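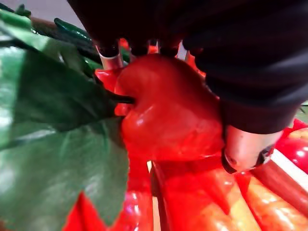

Why Peppers Change Color

A bell pepper is a fruit. It grows from a flower and holds seeds. Most young peppers are green. The green comes from chlorophyll, which the plant uses to catch sunlight.

As the pepper ripens, the chlorophyll breaks down. Other colors, called carotenoids, build up and turn the skin red, yellow or orange.
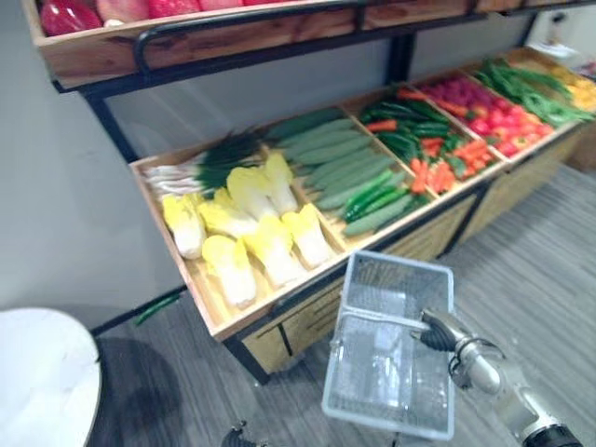

Cucumbers are fruits too. Most are picked before they are ripe, while the seeds are still soft. Cabbage is made of leaves.

Text: Yatziri Chávez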